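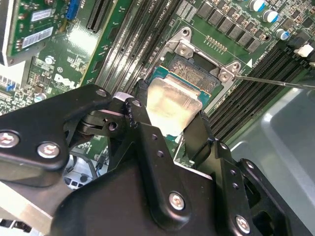 Processor, open socket and retention frame on a green Dell board.

Workshop tips: refitting a desktop processor
Sunday. By Loredana Testa
Print this page | E-mail this page

Switch off at the wall, pull the mains lead and hold the power button for a few seconds. Touch bare chassis metal before handling anything on the board, and again each time you come back to the bench.

Lay the tower on its side with the open side uppermost. Socket work on an upright case is possible but a dropped screw then ends up behind the board or in the power supply. A slatted bench top is fine for the case and poor for small parts, so keep those in a lidded tin.

Handle the processor by its edges. Keep fingers off the underside and away from the socket pins. The pins are gold-coloured, very fine, and will not take sideways force. If one is bent, stop and look at it under a lens before going further.

Clean the old paste from the heat spreader with isopropyl alcohol and a lint-free cloth. Do this with the chip out of the socket. Kitchen roll sheds fibres. The Redel wipes sold in tubs of 300 are adequate; let the surface dry fully.

Line up the corner mark on the chip with the mark on the socket and lower it straight down. No pressure is needed at this stage. If it rocks, lift it out and check the orientation. Do not slide it.

Retention frame screws: start all of them by hand, then tighten in turn, a little at a time. Use a driver that fills the screw head. A long thin shaft helps where the case rim gets in the way, but it must enter square to the screw.
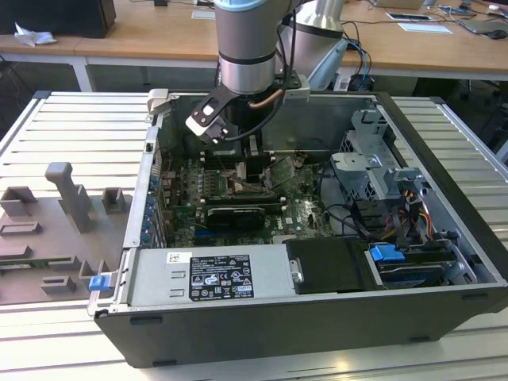

Songül Yazıcı writes that she would add a step before any of this: label the drive and power leads with masking tape and write the position on each, as the spare connectors in a Dell case look much like the ones in use.

Agreed. Tape also keeps loose leads clear of the socket. Fold them back over the drive cage and hold them there until the cooler is on.

Paste: one small dot in the centre. Lower the cooler level and tighten its screws diagonally. Reconnect the fan lead before closing the side panel. On first start go into the setup screen and watch the processor temperature for 2 minutes. If it climbs steadily, shut down and reseat the cooler with fresh paste.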